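The Little Coffee Corner: A Small Gallery

By Ghassan Dabbas
July 13, 2020

Anybody who has followed my pages for a while knows I have a soft spot for small furniture and for anything that makes a cup of coffee easier to hand around. This gallery is a short one, only a couple of pictures, but I've been wanting to put it up ever since we started talking about a drinks corner for the Wisevdale rooms (and my goodness, have we talked about it). Get comfortable, and pour yourself something first if you like.
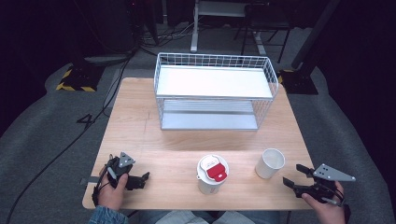

2 min read

I'm very fond of a white wire rack, and this one, with its two levels, sits so nicely on the light wood. The flat top makes a good landing spot for cups, and the little railings should save you a spill if somebody bumps the table. I'd keep napkins and stirrers on the lower shelf, where they're close by without getting in the way. The cup with the lid is my favorite for anyone heading back down the hall, and that red tab is so cheerful next to all the white!

My cousins at Sabbagh go through 300 cups in a busy September, so they have opinions, and they shared every one of them with me over a very long lunch. Lids should live beside the cups, they told me, and sugar should live well away from both. I've taken the first piece of advice and am still thinking over the second.
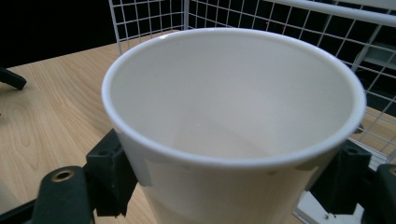

Plain white cups are what I come back to every time, even after trying the patterned ones from Trolero, which were pretty but made the whole table look busy. They suit any kind of drink and any kind of guest. I like a thick, rolled lip such as this one has, so much nicer to sip from than a thin edge, and the wide opening leaves plenty of room for milk. Mine get filled a bit too full, I'm afraid, and I've never learned.

More from the Wisevdale rooms when the shelves are up.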